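**April, table clearing, notebook page 3 of the Cultix runs**

Started 8:15. Carried over from last page: the gripper closing threshold is back to the old value, and the friction table is the one we agreed on in March. Do not compare anything below with the runs made while friction was set too high. Those numbers are crossed out in the sheet and should stay crossed out.

Question for this block: can the current Cultix policy clear a mixed table well enough that Bondico would get some use out of it at the end of a shift? Their request is short. One bench, whatever was left on it, everything moved to a tray or a shelf, no damage. They don't care how long it takes as long as it is done by morning. That makes it easier than most chores people ask for, and we still don't pass.

### Setup

- Simulator: Tralladar, scene set "Sauerland", domestic furniture, mixed household and shop objects
- Policy: Cultix, trained on 3,000 demonstrations, frozen for this block
- Episodes: 200, object poses randomized on the tabletop
- Step limit: 1,000 per pick, then abort and go home
- Release height: 5 cm over the target
- Failure classes: miss, slip, push, collision, timeout

Seeds are in the run folder. One change from the plan: I turned off the automatic retry. With retry on, a slip followed by a good second pick gets logged as a success, and we lose the slip. For a mug that may be acceptable. For anything with a blade on it I want every first attempt in the log.

### Runs

Batch started 8:50, finished shortly before lunch. Two restarts, both from a full disk. Old render output deleted. Whoever runs next, please write images only on failure and at fixed checkpoints.

Logger is fine now. The joint torque channel is still offset on the wrist; subtract the idle value before plotting. I forgot this twice.
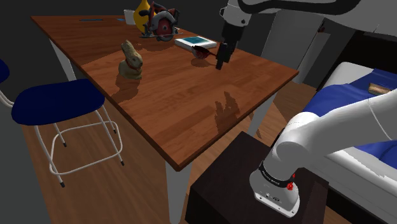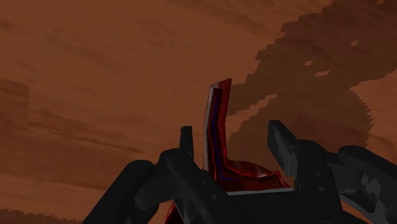 Per-object results matter more than the batch score, and I'm going to stop reporting the batch score at the top of the summary. The easy objects carry it. A mug or a block has a sensible grasp from nearly anywhere above, so random placement costs very little. The same table also holds a circular saw lying on its side with its base plate on the wood, and the policy treats that the way it treats the mug: come down from above, close on whatever is between the fingers. The guard, the blade housing and the handle need to be told apart before the arm gets near them. Nothing in the training set asked for that. The chocolate bunny has the opposite problem. It has upright ears, which invite a grasp, and a foil-covered thing is exactly what should not be squeezed at rated force. The simulator treats it as rigid, so the log will never report a crushed one.

Wrist view is worse than I had assumed for choosing a grasp at close range. With the fingers either side of the red object, the gripper takes up most of the lower half of the view and hides the bottom of the part. What is left is the upright section against brown background. Good enough to center on. I would not use it to decide whether there is clearance underneath. Options:

1. Decide the grasp from the wide view, use the wrist view only for the last correction.
2. Add a contact check at the fingertips and ignore the image after first touch.
3. Both. More work, probably where we end up.

### Failure notes

**Flat things.** The book is the standard case. Fingers come straight down, touch the cover, and either stop or push. A person slides it to the table edge and takes it from the side. We have no sliding primitive. Training one separately looks cheaper than hoping for it to show up in the demonstrations.

**Thin things with gaps.** Sunglasses. The depth estimate sometimes lands on the table surface instead of the lens, and the approach height is then wrong. Shadows may contribute. Test with shadows off before blaming the estimator.

**Clutter.** Order of picking is nearest first. Poor rule when a tall object stands beside a heavy one. Try most-clear first.

**Timeouts.** Nearly all are hovering. The arm gets into position above the object and makes small corrections until the step limit. Suspect the closing condition is too strict after the threshold change.

### Where this leaves the Bondico question

Light, rigid, roughly mug-sized objects: ready for a hardware trial with someone standing by. Books and sheet goods: no. Power tools: no, and I would leave them out of the offer entirely until there is a separate tool model with marked handles. Saying "clears the bench except tools" to a shop is a weak pitch, but it is what the log supports.

### To do

- Rerun the same seeds with shadows off
- Relax closing condition one step, check slips against timeouts
- Per-object table at the top of the summary
- Sliding primitive, edge of table, book only
- Ask Bondico what is on the bench most evenings; we have been guessing
- Soft-body version of the bunny, low priority

Second batch queued 4:30, shadows off, nothing else changed.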